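Clodholm Letter
Jan 15, 2024

The bin question

Every January the same advice goes around, and every January it comes down to buying containers. This year it arrived in my mailbox as a leaflet from Roltstead, the storage shop out on the bypass, offering a "whole home reset" built on 20 matching bins. I counted what was already in my hall closet before I let myself get excited. There were bins in there holding other bins.

I have nothing against a bin. A small one, left open, on the table where the mess is made, has done more for my house than any system I ever paid for. What I doubt is the rest of it: the labels, the lids, the color coding, the idea that a family will behave differently once its crayons live in a box that fits exactly inside a larger box.

Lids are where it goes wrong first. Roltstead charges extra for them, and the leaflet shows a tower of lidded bins against a white wall with no child anywhere near it. In my experience a lid turns one job into three. You take the lid off, you put the thing in, you put the lid back, and by the second week of November (I tried this properly last fall, so I have dates) the lid is a tray and the things are sitting on top of it.

Sorting is the second problem. The Cutari method, which plenty of readers have written in to praise, wants toy blocks put away by color, then by size, with a picture card on the front of each bin. I gave it an honest month. The children liked making the cards. They did not like the part where a block had to go in a particular place, and by the end neither did I. Blocks get tipped out together and played with together, and I can't see what is gained by separating them overnight.

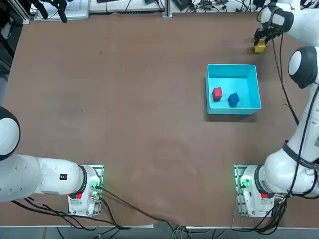
Open cyan bin, two white robot arms

A little cyan bin with no lid, a couple of cubes already in it and a yellow one held above the table nearby: that is about as much equipment as I think the job deserves. One container, one kind of thing, and a wide bare stretch of brown surface so you can see what's still out. Note that the bin is on the table. Most of the plans I've been sent keep the bin on a shelf across the room, which means somebody has to carry an armful of blocks over there, and somebody won't.

Size matters more than the leaflets let on. A deep bin looks like good value, but small cubes vanish to the bottom and the whole lot gets dumped on the floor to find one. Go shallow. If it overflows, you have too many blocks, and a bigger bin will only hide that from you for a while.

Edet, who make the folding crates sold at the garden center, claim theirs will take 769 uses before the hinge goes. Maybe so. I would like to know who stood there folding it. Ours came with a stiff hinge that pinched fingers, and it now holds potatoes, unfolded, permanently.

A few of you will write to say that your labels work beautifully, and I believe you. Some households do run that way. My guess is they were tidy before the labels came – I'd be glad to hear from anyone who went from chaos to order on the strength of a sticker, and how long it lasted.

For what it's worth, the test I now use on anything sold as storage is whether it can be filled with one hand by a person who is thinking about something else. Most of what is in the Roltstead leaflet fails that. The plain open tub near the back page passes, and it is the cheapest item they sell. The sale runs to the end of the month, and you don't need the full set to get the sale price.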